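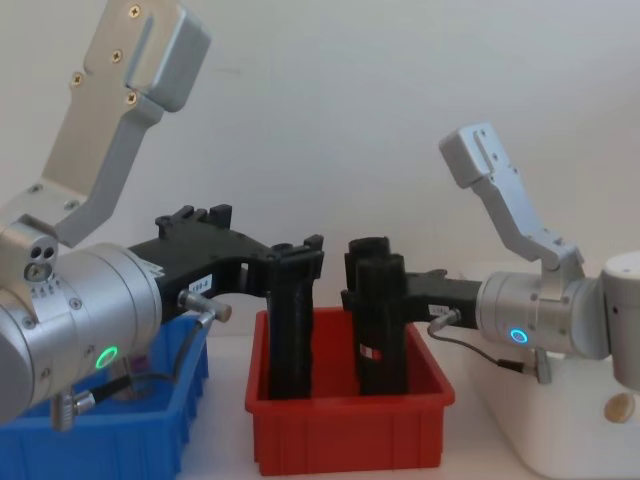 Notes on Drikiden, eight months later

8 February 2019

I have been meaning to write up the piece I made in Dindton last June. A few people have asked for the score and I keep sending them a scan with no explanation, which can't be much use to them. So these are the notes that should have gone with it.

Drikiden is a piece for five people who walk and hum. It lasts between 40 minutes and an hour, depending on the walkers. It has no conductor and no recorded sound. The audience can sit along the walls or stand wherever they like, as long as they are willing to move when somebody walks toward them.

Where the material came from

The source is a dance tune in a collection printed in 1546. I found it years ago in a library reprint and copied out two pages by hand, mainly because the note under the tune looked like a mistake. It gives the order of the steps, then says the dancers should go through the whole thing again "with the steps taken from the other pair." I don't know what that means. I asked two people who know far more about early dance than I do and got two different answers. One thought it meant trading partners. The other thought a line was missing.

I decided to take it literally. In my version each walker learns their own sequence and then, on the repeat, has to do the sequence of the person they have been watching. They have never practiced that sequence. They only know it from having seen it once, while they were busy doing something else.

The tune itself is mostly gone. What is left is its phrase lengths, which are uneven, and one falling figure of four notes that everyone hums at the end of a phrase. If you know the original you might hear it in the last ten minutes. Most people don't and it doesn't matter.

Working in Stoneck first

Before Dindton I spent the spring testing the idea in Stoneck, in a room above a print shop. It was long and narrow with a bad floor. I worked with two dancers and one singer, and for most of that time I was the fourth walker, though I am not a dancer and it showed.

The problem in Stoneck was that everyone copied too well. The two dancers could pick up a sequence from one viewing and give it back almost perfectly, so the repeat looked like a repeat. I tried making the sequences longer. That only made them tired. Then I tried having them walk with their backs to each other for part of each phrase, so they were forced to guess at the missing part from the sound of the feet. It worked better, and the piece is still built that way.

The singer was the one who got it wrong in the most interesting way. She remembered durations and forgot directions, so her repeat had the right timing and went to completely different corners. I rewrote the score after that to ask for a mixed group. At least two of the five should be musicians with no dance training.

The score

The score is 15 pages, one for each phrase. Each page has a drawn path, a length given in breaths, and one instruction in words. The instructions are short. "Stop when you are passed." "Hum only if you can hear a hum." "Give up the wall." I cut a lot of longer ones that tried to describe a mood, since the walkers either ignored them or acted them out, and I didn't want either.

Breaths as a unit caused some trouble. People breathe faster when they are being watched, so the first few pages go by quickly in front of an audience. I left that alone. By page six or so everyone has settled down and the tempo drops by itself.

I printed 200 copies of the score on the cheapest paper I could get. I still have most of them in a closet. If you want one, write to me and pay the postage. 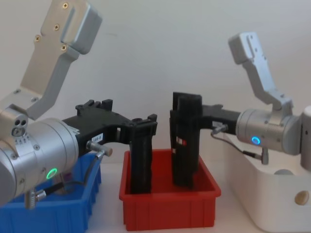 The June performances

We did it twice at Nassar, on two evenings in a row. Nassar is an old dance hall on the edge of Dindton, with a sprung floor and high windows on one side. The floor made a big difference. In Stoneck the footsteps were all slap and creak, and at Nassar they were soft enough that the humming carried over them.

The first evening was careful. All five walkers kept to their paths, and when they didn't know what came next they slowed down and waited for a clue. It ran 58 minutes and I thought it was too long. There was one good stretch near page nine when three of them got stuck behind each other at the end of the room and hummed the figure one after another, slightly flat each time.

The second evening ran 44 minutes. Somebody skipped a page early on and the others had to deal with it. I was sitting by the door with the score in my lap and lost my place completely. I still prefer that version — partly because I couldn't check it.

What I would change

I would take out page twelve. It asks for everyone to stand still for ten breaths and it always looks like an ending, so people in the audience start reaching for their coats.

I would also like to try it with older walkers, and with the audience let in after it has begun. And I want to go back to the 1546 book itself, or a better copy of it, to see whether the line about the other pair really reads the way I wrote it down. My handwriting from that day is bad, and one of the words could be something else.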